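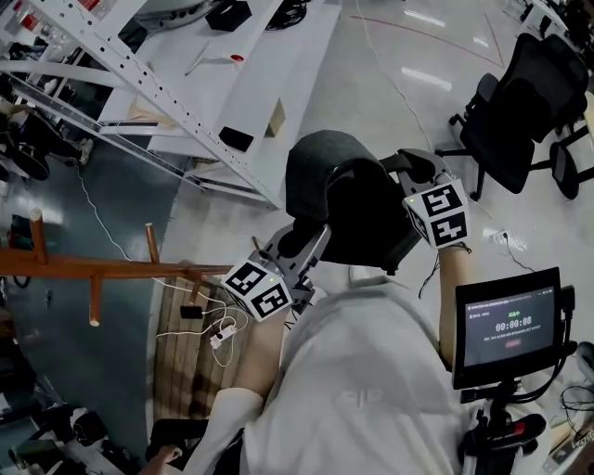

Gray hood up, both hands full.

September 2003

I have been trying to quit sugar in my coffee since July, and I'd like to report on how that's going, mostly so that Indira Rodrigues will stop asking me at the elevator.

I used to take two spoons. At my last job it was three, but the mugs at Dokent were the size of flowerpots and I maintain the ratio was the same. Then I went to the dentist, a cheerful man with very cold fingers, and he asked how many cups I had a day. I said five. He wrote it down and underlined it. I don't know what he would have done with the real number.

So I went down to one spoon. The first week tasted like a wet paper bag. The second week tasted like a slightly better paper bag, and by the third I was telling people at parties that you really start to notice the bean. I had not noticed the bean. I had noticed that I was eating a lot more cookies.

Nipon Chaimongkol, who gave up sugar years ago and has the skin to prove it, told me the cookies would cancel everything out. I told him a cookie is a solid and belongs in a different column. He lent me a book. It is 300 pages long and the author is angry from the first one. I got as far as page 118, where he goes after raisins, and I put it back in its bag.

What finally got me to zero was laziness. The sugar ran out at home and the store on our corner had only the cubes, in a box that cost more than the coffee. I stood there feeling robbed and went home without it. The next morning I drank it black over the sink, like medicine. Same thing the day after. It was fine by the weekend — not good, but fine, the way a bus is fine.

That was 11 days ago. I've slipped once, at Subbarao's, where his mother made the coffee herself and handed it to me already sweet. You don't send that back. I had two cups, and it was the best thing I'd put in my mouth since July, and I told her so at some length.

The dentist wants me back next month. I plan to say "black" very casually, before he's even got the pen out. If he brings up cookies I'm changing dentists.

Oh, and Naveen, I still have your thermos. It leaks. I think it leaked before.

Posted in: Food, Complaints
5 comments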